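We use cookies to remember your settings. Accept | Manage

Kitchen notes: lotus root, and a rack for the counter
2 min read

The produce order from Okafor came with lotus root again, along with red onions, potatoes and oranges. Lotus root keeps well whole, but once cut it darkens fast, so slice only what you plan to cook. Peel it, trim both ends and cut across to get the rounds with the holes. Drop the slices into cold water with a spoonful of vinegar. Bamboo boards are fine for this. Wipe them down right after, and stand them up to dry.
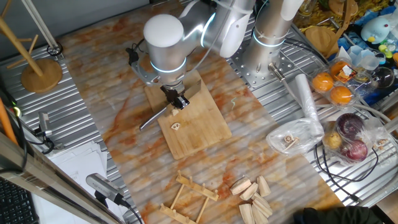
Hugo Arnaud wrote in to say that five minutes in the vinegar water is plenty, and that he fries his slices in a dry pan first to get rid of the moisture before any oil goes in. He also salts them at the end, never at the start, and keeps the onions well away from the potatoes in storage.

We tried his method with one root and will use it again. The slices browned evenly and stayed crisp in the middle.

The other subject this month is counter space. Several of you asked for something small to hold boards and lids upright. Plain pale wood with dowels set into a plank does the job, and it can be laid down when the counter is needed for something else.

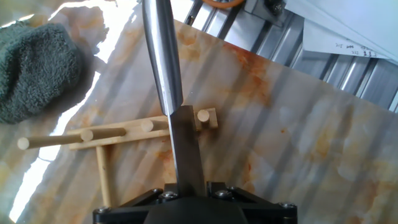
Unfinished wood should be kept out of the sink. Use a damp cloth, dry it at once, and rub in a little mineral oil if the surface starts to feel rough. On stone counters, a strip of felt underneath stops the plank from sliding.

The June issue will cover pickling. Send recipes by 22nd February if you want them tested in time.

Contact the Penditz Kitchen Newsletter | © Penditz | Back to top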